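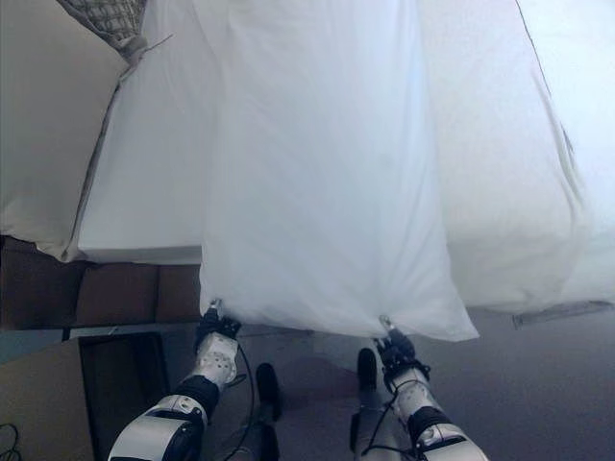
How should a club look after the cotton sheets it uses for folding practice?

Wash them at 40 degrees without fabric softener, dry them flat where space allows, and store them rolled.

These household notes are issued to members of the Fernley student robotics club and to schools entering the Galang folding competition in May. They deal with the linen only. Guidance on programming is given in the team handbook.

Washing
New sheets carry a finish that makes them slippery, and they should be washed twice before first use. Softener leaves a similar coating and must not be added. Half the usual measure of powder is enough for a single sheet.

Drying and ironing
A tumble dryer may be used on a low setting. Remove the sheet promptly and shake it out by two corners - a second person is helpful with the larger sizes. Iron the hems first, then the middle. Teams preparing for the crumpled start should leave the sheet unironed, as the rules require.

Marking
Corners may be marked with a few stitches of coloured thread. Laundry pens are not permitted on competition linen. Precious Magbanua, who keeps the club's linen list, asks that each sheet also bear its number on the inside of the hem, sewn and not glued.

Small repairs
Check the hems after every session, particularly near the corners, where the grippers take hold. A pulled thread should be eased back with a blunt needle and never cut. Holes wider than a shirt button should be reported to Noel Yap, and the sheet withdrawn from timed runs.

Storage
Roll each sheet around a cardboard tube and keep it off the floor. Folded sheets hold their creases, and teams have lost time in the first round for this reason.

The linen cupboard is open on Saturday mornings. The deposit for a set of two sheets is 530 pesos, returned when the set comes back clean and dry.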